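Search this site Enter keywords Search

Town begins removal of abandoned cars and scooters from the Brodero side streets

January 31, 2025

The town of Sunden has started to remove abandoned vehicles from the streets behind the Brodero market. The work began on the north side, where residents have complained for a long time about cars with flat tires, scooters without plates, and delivery carts chained to the trees. In the first round the town marked the vehicles with an orange notice. The owners have seven days from the date on the notice to move the vehicle or to call the traffic office. After that the vehicle is taken to the storage yard on Merico Road.

Many of our readers live or work in these streets, so we asked the traffic office to explain the rules again. Some of the rules are new since September, and the paper which came in the mail was not easy to understand, even for people who read such papers every day.

A vehicle is counted as abandoned when it stands in the same public place and cannot be driven. An old car is not a problem by itself. If it has valid plates, inflated tires and current insurance, it can stay where parking is allowed, also when the paint is bad or a window is covered with plastic. The officers told us that they receive many calls about cars which are only ugly. They cannot do anything about those, and they ask people kindly to stop reporting them.

For scooters and motorcycles the rule is more strict. A scooter without a plate may not stand on a public street at all, and the officer can order it to be taken the same day. This is the part that surprised most people at the Rathnayake Street meeting. Several persons there had a scooter under a cover next to the house wall, and they believed that the wall side of the sidewalk was private. In most of the Brodero streets it is not. The sidewalk belongs to the town up to the front step.
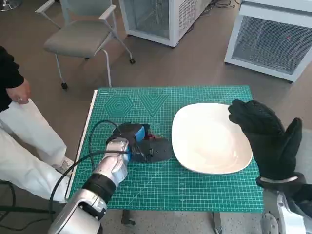 A square plate on the cutting mat.

Chaminda Munasinghe, who manages the traffic office, came to the meeting and stayed until the last question. He said the purpose is to make the streets passable again for the fire truck and for the garbage truck, which at present must go backward out of two of the lanes. "We do not want your scooters," he said. "We want the corner to be open." He also said that the office will not send officers into private yards, and that anybody who is asked to open a yard gate for this reason should call the office and give the name of the person who asked.

There was a long discussion about the delivery carts. The small carts with two wheels are used by the market sellers in the morning and are left in the street for the rest of the day. The sellers say that the market hall has no place for them since the back room was closed. The office answered that a cart is not a vehicle under the town rules, so it will not receive an orange notice, but it may not be locked to a tree or to a street sign. For the present time the sellers can leave the carts along the fence on the east side of the hall. A white line was painted there, and the carts must stay behind it. One seller said that the line is too close to the water tap, and Mr. Munasinghe promised to look at it.

How to get a vehicle back

If your vehicle was taken, go to the storage yard with an identity card and the registration paper. A copy of the registration is accepted if it is stamped. When the vehicle is in the name of another person, for example a parent who lives abroad, you need a signed letter from this person. The yard has a form for the letter, and it is possible to send it by email and print it at the yard.

The fee for a car is 3,090, and it includes the transport and the first three days of storage. For scooters and motorcycles the same storage rule is used, but the fee is smaller and depends on the engine size. The table with the amounts hangs in the window of the traffic office. Payment is by card only. This was changed last year, and people still arrive with cash and have to go home again.

Vehicles which nobody collects are kept for six months. Then they are sold at a public sale or, when the condition is too bad, they go to the scrap dealer. The owner gets one letter before the sale, at the address in the register. If you moved and did not change the address, the letter will go to the old apartment, and the sale is valid anyway. We had one such case in our own building, where the letter was lying on top of the mailboxes for weeks and the neighbors thought it was advertising.

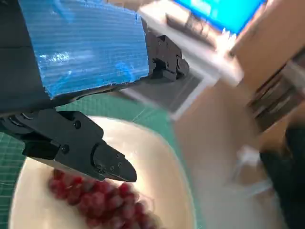

It is also possible to give up a vehicle before all this happens, and the office would like more people to do it. You fill in one page, sign it, and the town takes the vehicle without cost to you. You should take off the plates first and bring them to the counter. Also please empty the vehicle. The yard workers have found winter clothes, school books and a full set of kitchen pots in the trunks, and they have no good place to keep such things.

Some readers asked us about cars that are under repair. A garage may keep customer cars on the street only in front of its own entrance and only in working hours. The garage on the corner of Rathnayake Street has already moved its cars to a rented lot. If you left a car with a garage and you see an orange notice on it, speak to the garage first, but do not wait too long - the notice is legally for the owner, and the fee will be asked from the owner also when the mistake was made by the garage.

What comes next

The officers will continue on the south side of the market when the north side is finished. They did not want to give us a day for it, because rain and snow can delay the tow truck, and the same truck is used for accidents on the main road. Notices will be placed on the windshield of cars and on the seat of scooters. If you use a cover, please leave it open at one side so that the officer can see the plate. A covered scooter with no visible plate will be treated as a scooter without a plate, and this can be avoided easily.

The parking situation for residents will stay as it is now. There was a rumor that the free places would be changed to paid parking, and we asked about this directly. The office said that there is no such plan for the Brodero streets. There is a study about the parking near the train station, but it is separate, and the results will be presented to the town council first.

Persons who want to report an abandoned vehicle can use the paper form at the market entrance or go to the counter of the traffic office. Write the street, the nearest house number, the color of the vehicle, and the plate if there is one. Your own name is not required, but without it the office cannot tell you what was decided. Please do not put your own notes on other people's windshields. Two of these notes were copied to look like the orange notice, and one owner paid for a private tow that was not necessary.

Questions which were not answered at the meeting can be left in the newsletter box next to the stairs, and we will bring them to the office together with the ones we have already.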